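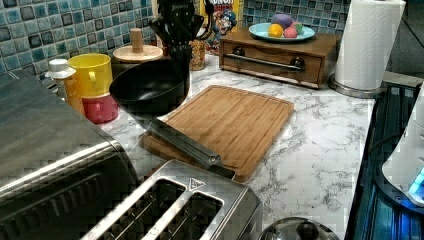 Our work since the last report has mostly been about teaching, by which I mean a person showing the arm a kitchen chore by remote control, over and over, until we have enough good runs to learn from. When we wrote to you in June we were still practicing on a bare bench, and we promised to move into a real, lived-in kitchen before the summer was out. I'm very glad to say we have. The counter at the Quintanilla house is as crowded as any of ours at home, with a frying pan whose handle lies right across the near edge of the cutting board, a big toaster oven and a two-slot toaster close by, and cups and canisters filling in the back. We talked for a while about clearing it all off and decided to leave it be, and I think that was the best decision of the whole period.

The chore we have spent the most time on is moving the pan. It sounds like such a small thing! But the person at the controls has to bring the hand in low, take hold of the handle, lift enough to clear the board, and swing the pan over without bumping the toaster. Our first sessions were slow and a little discouraging, and we threw a good many of those runs away. Things picked up once we switched to the lighter hand controller from Lemel, which lets the operator rest an elbow on the chair and still make small wrist turns.

As of August 26, 2018, we have 234 complete demonstrations saved and labeled. Of those, 40 were done by guiding the arm directly by hand, and the rest were done remotely. We had hoped the hand-guided ones would be quicker to collect, and they were, but the person's own arm gets in the way of the side camera, so for the time being we are keeping them in a separate folder and training on the remote runs alone.

The shiny surfaces have given us some grief. Brushed steel throws a bright streak when the light is strong, and the early version of Plorari (our tracking software, for those of you who are new to the Givoritz program) would sometimes take the streak for an edge. We have a fix in place that works well in the afternoon and less well in the morning, and we would rather tell you that plainly than pretend it's finished.

Spending is on plan except for cables, where we went a bit over after 2 of the long ones failed. We would like to move a small amount from travel to cover it, if that is all right with you.

Next we want to start on the paper towels, tearing one sheet off the roll while the stand stays put. It needs a firmer touch than the pan does, and our operators are already arguing happily over how to go about it.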